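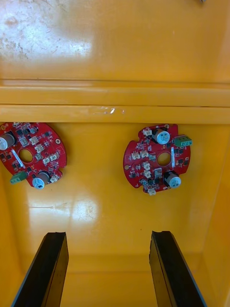 *Round boards in their own bin, laid flat.*

I used to keep loose parts in coffee mugs. It works fine until you need one particular board and end up tipping everything out on the table at 11 p.m. For the Irkness build I finally set up proper bins, and the whole system cost me less than 35 dollars (the boards were a lot more, so don't look at my Hanton receipt).

**What you need**

- Shallow plastic bins, all the same style
- A metal tray with a rim
- Plain white paper
- A clear table, light-colored if you have one

**1. Give the boards a bin first**

Boards are the awkward ones, so pick their bin before anything else gets a home. Lay them flat with the parts facing up, and don't stack them! Tall capacitors and connector headers take a beating when another board is sitting on top. I pick mine up by the rim, and I keep my thumbs off the capacitors.

Wipe the bin out before you start. Scuffs don't matter, but bits of clipped wire do.

**2. Put the small cylindrical parts somewhere else**

Anything with short leads gets its own bin. I tried mixing these with the boards once and spent an evening straightening pins with tweezers — never again. A shallow bin is better than a deep one for this, your fingers can get right down to the floor of it.

**3. Line the tray**

Cut a sheet of paper to nearly fill the bottom of the tray and set it in the middle of the table. It's the "what am I working on" spot. Dark wires and thin pins show up nicely against white, and you can scribble part numbers next to things. I bought a pack of 100 sheets and I'm still on it.
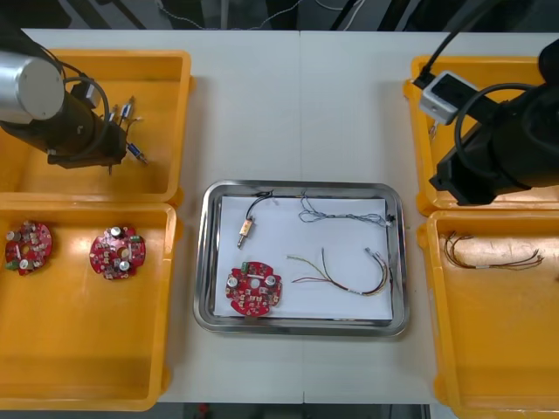

*Bins on the outside, paper-lined tray in the center.*

**4. Only pull what you need**

Take parts out for the next step, lay them on the paper with space between them, and leave the rest alone. If a wire wants to hook over the rim of the tray, let it.

Tarmo Dambrauskienė wrote to me in September asking about lids. I use Ulline ones for storage, but while I'm working they stay off.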